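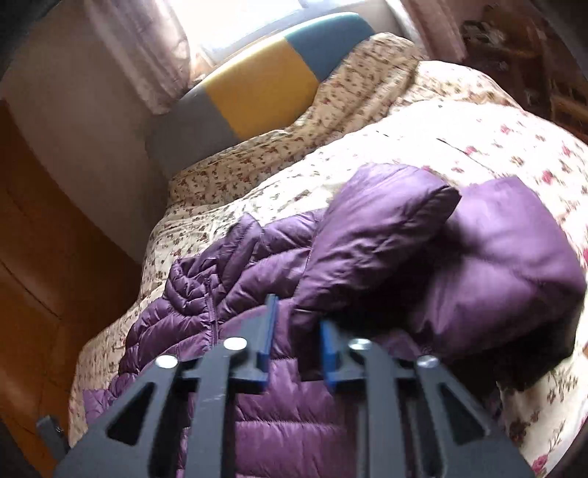
August, a little after nine at night

11 minute read, it will say at the top of this when it goes up, because the site rounds everything in its own favor. Take your time or don't.

I spent the evening on coats. Winter coats, in August, with the window open and a fan going. Liesl Frei sent me an article last month claiming that late summer is the correct time to go through cold weather clothes, and I read it with my eyebrows up, and then I did it anyway. I would like it noted that I did it under protest.

The article says to lay each jacket out flat on the bed, zip it all the way up, fold the sleeves in behind, fold the hood down, and then roll from the bottom. "Rolling respects the down." I don't know what that means. I have owned the purple jacket for nine winters and it has never once asked for respect. It has been sat on in trains. It spent one whole January as a draft stopper under the back door at the Plalalbridge apartment and came out of that as puffy as it went in.

Still, I put it on the bed and gave the method a fair try. The hood was the problem straight away. Nothing I read mentions hoods in any useful way. They say "tuck the hood" as if it were a shirt tail. Mine folds over on itself into a big soft lump up by the collar, and whatever you do to the rest of the coat, the lump stays where it is and has opinions. I rolled toward it and got a sort of bolster with a head. I rolled away from it and the air all went into the hood and blew it up like a pillow. Third try, I folded the thing in half like a normal person and it took four seconds.

Then the question of where it goes. Reto Tanner swears by those vacuum bags, the kind you flatten with a hose. He bought the big pack from Ammann and did every coat in the house, and he was very pleased about it until November, when he opened them and wore what looked like a raincoat with a rash for a week. He says the loft came back. I saw the coat. I'd say some of the loft came back. Seraina Eder told him to put it in the dryer with tennis balls and he did, and now he tells people about the tennis balls as though he had always planned to do it that way. I'm not using the bags.

The other school is the cotton sack. Breathable, they say. Lensa Ambaye gave me two of them from Etia, and they are perfectly decent sacks, but I had a pillowcase that does the same thing and cost me nothing, and I told her so, and she said then give them back, and I didn't. So the jacket is in one of the sacks. I'm aware of how this looks.

What bothers me is how confident everyone is. I looked up how to wash a down jacket before storing it and found that you must always wash it first, that you must never wash it unless you have to, that the bathtub is best, and that the bathtub ruins it. One forum thread had 132 replies and as far as I could see they agreed on cold weather being cold. I wiped the cuffs with a cloth and called it done. If the moths want to argue they can come and argue.

Checked the pockets, which is the one piece of advice in the article I'd pass along. One bus ticket from Dimthorpe, a cough drop, and a glove. A left glove. I threw away the right one in spring, feeling very organized, on the grounds that the left one was gone for good. This is what comes of clearing things out. You get rid of half of something and then the other half walks in.

Also the zipper. It has always stuck a bit near the bottom, and the internet says to run a candle along the teeth. I did. It now smells of candle and sticks a bit near the bottom. Urs Berchtold says you need the pencil, not the candle, but Urs also says you can fix a phone with rice, so I've put that one to the side.

By the time I was through with the purple one it was dark out and I'd only done the one coat. There are still the gray wool one and the long one that belonged to my aunt, which weighs as much as a dog. They're over the chair. I was supposed to have an empty closet rail tonight and "a feeling of lightness," quoting the article again. What I have is a sack on the shelf that takes up more room than the hanger did - I measured this with my arm, so don't write to me - and two coats where I usually sit.

I may do the others tomorrow. I may also put the whole lot back on the rail and see whether they come to any harm by October, as they haven't in any other year. Liesl wants a report. I've told her I'm still assessing.

Fan's making that clicking sound again. Going to bed.

Recent entries
The drawer organizer, two months on
I tried the vinegar thing and my kettle is the same
Against labeled jars
Liesl's tomatoes, a second opinion
What the glove was doing in the first place

Contact | Copyright, all entries | Back to top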